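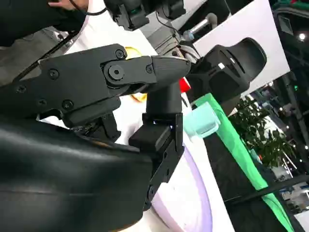
Out and About

Ollbridge Open Day: small things on white tables

I went up to Ollbridge on Thursday for the open day at the Skoverel workshop and came home with a head full of colors! They make tabletop sorting and play pieces there, and I had no idea how much goes into picking a shade. The white tabletop shows everything off so well: a bright red, a couple of yellows (one much paler than the other), and my favorite, a big flat disc in lavender purple with a white edge to its rim. I would happily have one at home as a coaster.

The color room was the best stop. There are 900 swatches pinned up by shelf, and we got to pull out drawers and hold them against the window. I spent far too long on the purples. The Nedeljković drawer, named after an old paint line, has 12 of them, and two looked the same to me until I carried them outside.

Tours run every hour until 3, and the last one is the quietest. Parking is tight, so take the Skestley bus if you can, it stops right by the gate. Tea was free and the ginger cake was excellent. I'm going again in November, when they open the mold store.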